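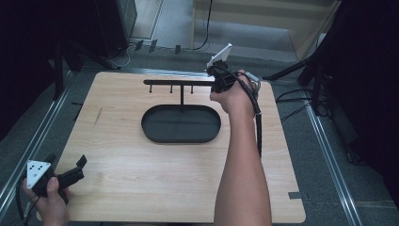

Re: Hand grippers, left one closes late

nhan_d
13 November 2023
Hello all. We have a bench with two hand-held grippers, cable on each, marker plate on top. The left one now closes late. I cleaned the slide and changed nothing else. The counter says 569 cycles since the last finger change. Should I replace the fingers or look at the cable first?

fatell_bench
Cable first. Mine had the same delay in May and the plug was half out.

DorottyaT
I do not agree with fatell_bench. Check the fingers before anything. Run your nail along the lower inner edge, where they meet.
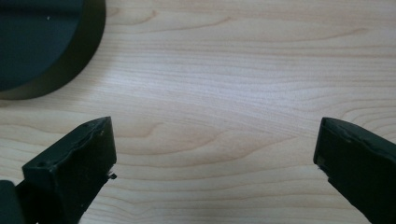
A burr in that place can keep the jaws apart — the motor pushes, the sensor waits, and it looks like a delay. I take it off with a small flat file and then I set the zero again. We file every 99 cycles and replace at 2000.

fatell_bench
2000 is too much for printed fingers. The screw holes become oval long before. And if you file, the tip gets shorter and your calibration is wrong.

DorottyaT
Only if you file the tip. I wrote the edge.

nhan_d
Thank you both. I will push the plug in, then file, and make 6 test closings after each step. Does somebody know the torque for the finger screws? The Zomach sheet gives no value.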